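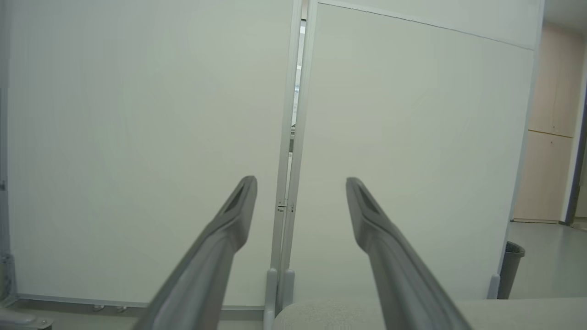 Topic: How many demos before you stop collecting?

marshwren
Hi all, long post, sorry in advance. We've been gathering teleop demos for a pick-up-and-carry policy (wrist camera, two-finger gripper, nothing fancy) and I'm at 214 episodes, collected over most of November in one rented office up in Grercombe. The policy does fine when the target sits out in the open. Put it near a partition and the arm gets shy, hovers, and drifts off toward the middle of the room like it forgot why it came in. My gut says to keep going and double the pile. My partner on the project says the pile is the problem and we should look hard at what's in it before adding one more. Who's right? I'd love to hear how other people decided, because I've been going back and forth on this over far too many cups of coffee.

tinplate_6
Your partner, I'm afraid! We had the same thing with our Skuvik arm last winter. I sat down one evening and watched all our starts back to back, and nearly every one began with the fingers open, in the same height band, looking the same way. The thing had learned one opening move and was lost anywhere else. We threw out 39 episodes and recorded fresh ones from odd starting spots, and that did more for us than the whole month before it.

oldgaber
I'm going to disagree a little, in a friendly way. Throwing out episodes always makes me nervous. A boring start is still a true start, and if your real use begins that way most of the time, you want plenty of them. I'd keep all 214 and add to them. What I would check is whether your operators share the same habits. On the Gaber project we had two people driving, and one of them closed the fingers before every approach while the other kept them wide until the last second. Mix those together with no label and the policy dithers right where you'd expect.

marshwren
Oh, that one stings a bit, because we do have two drivers and I've never compared them. I went back through some of the wrist clips after reading your post.
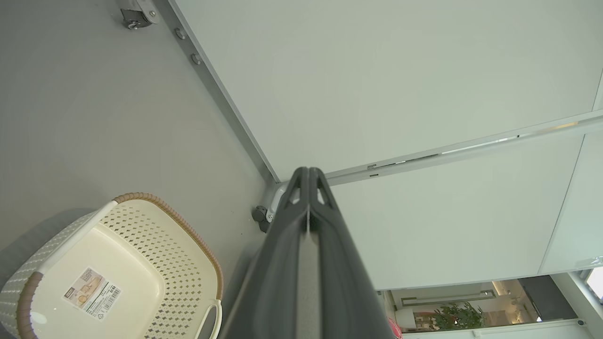 I'm the one who travels closed, I'm sorry to say. I picked it up from an older rig where open fingers used to snag on things, and it never crossed my mind that it counted as part of the lesson. My partner stays open the whole way over. So would you relabel, or pick one style and redo the rest?

oldgaber
Pick one and write it down where both of you can see it. Then tag the old ones by driver and train with the tag, so you don't lose them.

tinplate_6
Still say prune. Tags are fine until you have to choose one at run time, and then you're guessing. But try it both ways, it's only a night of training each, and I'll happily eat my words.

quillfeather
Jumping in from the Wostelico side, where we do shelves and bins. Whichever way you go, please hold out 12 episodes of the hard case, the ones close to the partition, and don't train on them. We skipped that for ages and every change looked like an improvement.

marshwren
Good call, pulling those tonight. Plan is open fingers for everyone, tags on the old set, and one pruned run for tinplate. I'll post both scores in this thread once they've finished.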